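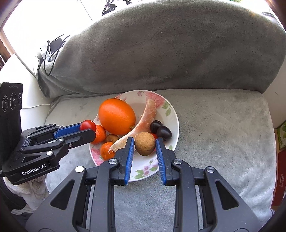

Fruit, vegetables and roses at the Suritgate harvest table. The bowl got the good cushion.

SURITGATE, October. The harvest table is back at the Ovis Street hall, and once again the produce has better seating than the visitors. One rose-patterned bowl was given a plush gray cushion, while people made do with the folding chairs.

The rules are loose. Anything that grew may go in, so a big orange shared its bowl with tomatoes and a long, pale root that drew several guesses at the coffee urn and no agreement. Entry costs $2, the same as last year, and the takings came to $601. The hall roof fund wants $1000, so the bucket by the piano keeps its job until spring.

Bowls were the strict category. Plates had a table to themselves, on the grounds that a plate is not a bowl, a point that took up most of the September meeting.

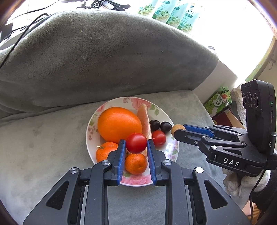
Plates: pomelo makes its debut

A wedge of pomelo stood upright against an orange on a flowered plate, with two dark plums nearby. The Dastell Prize for arrangement will be announced at 4 p.m., after the soup.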